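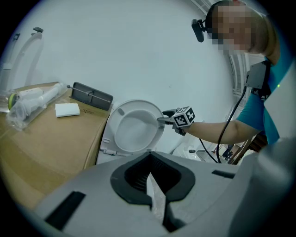

Seat work with the hand-held gripper, spare parts on the cardboard.

Our demonstration rules at Candirance run to 46 pages now, and I'd cut most of them. Darlene MacPherson sent me the Gagnon draft in April and asked what I thought. I thought it read like it was written by people who had never lifted a toilet seat with a pair of jaws.

Take the grip rule. It wants the same contact point every time. Fine for a box. A seat ring is curved and slick, and you take hold where you can.
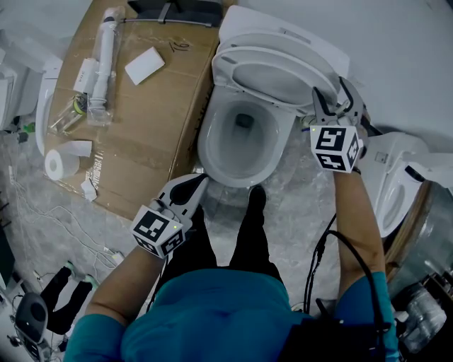
Then there's the clear floor rule, which says no packaging within reach of the task. Has anyone on that panel been in a bathroom mid-install? I'd keep the plastic and the cardboard and write down that they were there. A robot that only knows tidy rooms is no use to a plumber.

The draft also brags about 2,746 recordings, with 185 thrown out for "irregular surroundings." I'd like to see those 185. I suspect they're the good ones.

What I would keep: check the cable before you start, and log every failed grip. Darlene says she'll pass that on. We'll see.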